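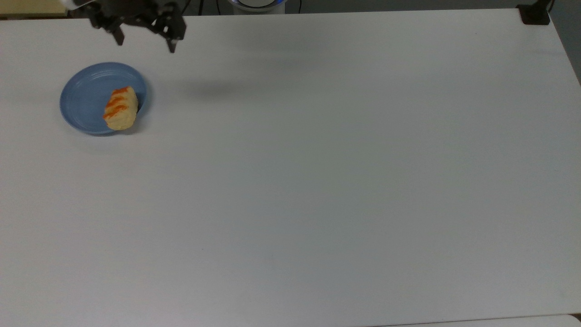

Flevent method

The Flevent method (also Flevent grasping, or just Flevent) is a way of teaching a robot arm to pick up soft, light or crumbly objects from short human demonstrations. Developed at the Trorniteo lab in Drerton. Mostly used with food items and tabletop arms with a two-finger gripper. Belongs to the wider family of imitation learning methods.

Background

Most grasp planners assume a rigid object. Works for blocks, cans, tools. Bread and pastry are harder: the surface gives, flakes come off, and a grip strong enough to lift can also crush. Force sensors in the fingertips help but add cost and wiring, and cheap grippers often don't have them. Earlier work at Trorniteo tried a fixed low grip force for all foods. Dropped too many heavy items, so it was abandoned.

Method

An operator drives the arm by hand controls while a camera looks down on the table. Each demonstration is one pick and one place, usually from a plate or from bare tabletop. Pictures, joint angles and finger opening are stored together.

The policy (the learned part) is split into 2 stages:

Approach. From the camera view, the network picks a spot above the object and a wrist angle. For long items such as a filled pastry the angle matters alot, since a grip along the long side tends to slip or squeeze the ends. Fingers stay open through this stage.

Close. Separate, smaller network. It sees only a crop near the fingertips plus the present finger opening, and puts out the next small change in opening. No force reading. Slowing of the fingers against the command is taken as contact.

Between the stages there is a short hover, with the gripper held still over or beside the target. In the first version this was only there to let the arm stop shaking. Later found to be useful on its own: the crop is sharper, and the close network can be started from nearly the same state every time. Removing the hover was the single most harmful change in the ablation tests.

Training data

The base set has 100 demonstrations per object class and 12 classes, mainly baked goods and soft fruit. Plates vary in color, position varies, table is kept mostly clear. Failed picks are kept in the set but marked, and are used only for the close network, as examples of what to stop doing. Real food goes stale under lights, so items were swapped every 4 hours. Some groups repeating the work used plastic or foam copies; results on those don't carry over well to the real thing.

Results

On items seen in training the method did better than the fixed-force baseline in every class, with the largest gain on layered pastry. Gain on whole fruit was small. On unseen items the picture is mixed. Shapes close to a training class go fine, flat items such as crackers mostly don't, because the fingers can't get under the edge.

Damage was scored by eye on a simple scale, from no mark to broken. This has been criticized, as scorers did not always agree on what counts as a dent. A later run added weighing the crumbs left behind. Same ranking of methods, smaller gaps.

Shadows are a known weak point. The gripper's own shadow on a pale table was sometimes taken for an object by the approach network, and the arm would go to the wrong place. Fixed in part by training with the lamps moved between sessions. Not fully solved.

Isaksson variant

The Isaksson variant drops the separate close network and trains one model end to end. Fewer parts, easier to set up. Needs more demonstrations to reach the same damage score, and it tends to skip the hover unless the pause is forced in code. On the other hand it recovers better after a missed grasp, going back up and trying again without a reset.

Limitations

Two-finger grippers only. Suction and multi-finger hands have not been tested with it. The camera must be mounted the same way in training and use; a small shift in mount angle is enuogh to spoil the approach stage. Stacked or touching items were left out of the base set, and the method has no good answer for them. Cleaning of the fingertips is also not covered, although crumbs and glaze build up and change how the fingers close.

See also

Imitation learning
Teleoperation
Parallel-jaw gripper
Deformable object handling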